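Home Shop Planners Binders Refills Support Cart

Teravus First-Year Business Planner, Desk Edition

Paper planner and record book for people starting a company with one owner or a small team. Published by Ukance.

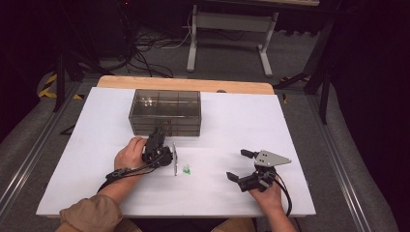 Reynaldo Tiongson wrote to us in May that he had bought the planner for the cash pages and ended up using the customer log more than anything else, and he asked for more room in the notes column. The current printing has a wider notes column. Customers with the older printing can order the new log pages as a refill.

Shares 14 Comments 7

Overview

The Desk Edition is a 317-page ring-bound planner that covers the first 12 months of running a business. It has no fixed dates, so you can begin in any month. Pages lift out and go back in, and every form may be photocopied for use inside your own company.

The planner is meant to be filled in by the owner. It does not replace bookkeeping software, and it is not tax or legal advice. Most owners use it for the decisions that come before the bookkeeping: what to charge, when to order, who owes money, and how long the cash will last if a customer pays late.

What's inside

The pages are sorted into 14 tabbed sections. The first few are filled in once, before opening or soon after. They cover the business description, startup costs, pricing, licenses and permits, and the names and numbers of people you will need to call. The pricing section has separate worksheets for goods, hourly work and flat-fee jobs. If you sell more than one kind of thing, fill in a worksheet for each.

The monthly section is the largest. Each month opens with a cash page. You enter the opening balance, the money you expect to come in, and the bills you know about. At the end of the month you write the real amounts next to the expected ones. A short page after it asks what was different and whether the difference is likely to happen again. Leave it blank if nothing changed.

The customer log holds up to 600 entries. Each entry has space for a name, how the customer found you, what they bought, the date of payment and a note. Entries run in order of first purchase. An index at the back of the section lets you look people up by last name.

The later sections cover suppliers, hiring, insurance, equipment, loan payments and a year-end review. The hiring section was rewritten for this printing by Afaf Najjar. It now includes a worksheet for working out the full cost of an employee, including payroll tax, paid leave, training time and tools. The old version only had a line for wages, and several readers told us it made a first hire look cheaper than it was.

Format

Letter size pages, three-hole punched
Uncoated paper, suitable for pencil, ballpoint and most gel pens
Hard cover ring binder with inside pocket
Printed tabs, no adhesive
Pages printed in black and one shade of gray

Fountain pens may show through on the reverse. Wet highlighters should be tested on the sample sheet behind the title page.

Using it with a partner

Where two or more people own the business, we suggest keeping a single planner in one place and picking one person to fill in the cash page. The others should read it and initial it. There is a space for initials at the foot of every monthly page. Split planners, with each partner keeping a copy, tend to drift apart by spring and then somebody has to spend an evening matching them up.

The owner agreement page near the front is a list of questions to settle before the money comes in. Who can sign for a loan? What happens if one owner wants to leave? How are profits paid out, and how often? Your answers on this page are notes for a conversation with an attorney. They are not a contract.

Notes on the current printing

The break-even worksheet has been moved ahead of the pricing worksheets. Osian Sayce pointed out that the old order made people turn back and forth, and he was right. The instructions on the loan payment page are shorter. The line for "other income" on the cash page now has its own total, so that a tax refund or a personal deposit does not get mixed in with sales.

There is one known error. In the supplier section, the column headed "Terms" is repeated on the second sheet where it should say "Last order." Cross it out or ask us for a replacement sheet, which we mail free of charge.

Refills and add-ons

Refill packs are sold for the monthly section and the customer log. A second-year pack is available for owners who want to carry on with the same binder. It leaves out the startup pages and adds a comparison page for each month, with last year's figures on the left.

The Lloyd cover fits this binder. The Plallton cover is made for the smaller Travel Edition and will not close around the Desk Edition.

Ordering

Orders ship within seven business days. Group orders for classes, lenders and small-business centers are handled separately and take longer. Write to Azadeh Ebrahimi at the sales desk with the number of copies and the shipping address, and she will send a quote. Orders that need an invoice before payment should say so in the first message.

Unused planners can be returned if the tabs have not been inserted. Refill packs can be exchanged if they are still sealed. We cannot take back pages that have been written on.

Comments

Shengli Long: Is the second-year pack punched the same as the first? I have the older binder with the narrow rings.

Ukance Support: Yes, same punching. The older binder holds the second-year pack if you take out the startup sections first.

Related items

Teravus First-Year Business Planner, Travel Edition
Teravus Second-Year Pack
Customer Log Refill
Monthly Section Refill
Lloyd Binder Cover
Plallton Travel Cover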